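Tuning the grasp detector for small objects in Rendex

Small, thin items are often dropped by the default depth filter. Load the Nirkville set in Plinex, set min_cluster to 53 points and cap each cloud at 4,000. Run the segmenter once before changing anything else.

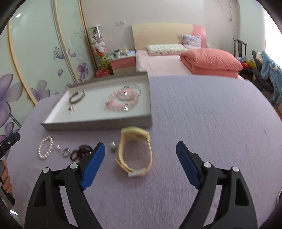

Jewelry sorting, jaws open over the sheet.

Loops need a second pass. Set loop_mode to rim so the planner proposes grasps on the band instead of the empty center. Keep the top 5 candidates and discard any whose approach crosses a neighboring item. 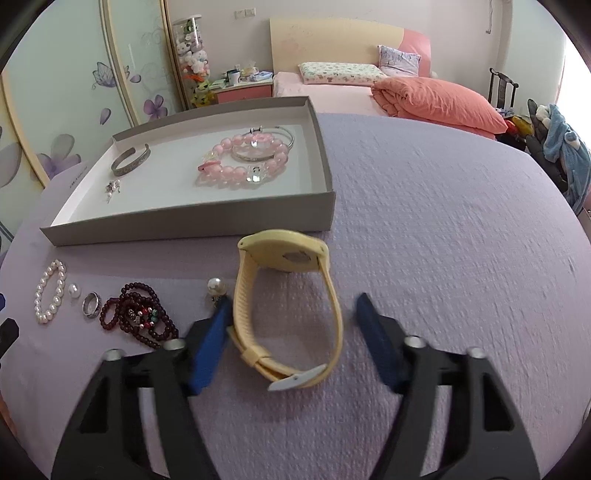

Can I skip the rim pass to save time?
Only for solid items. Bracelets and straps need it, or the planner will target the hole.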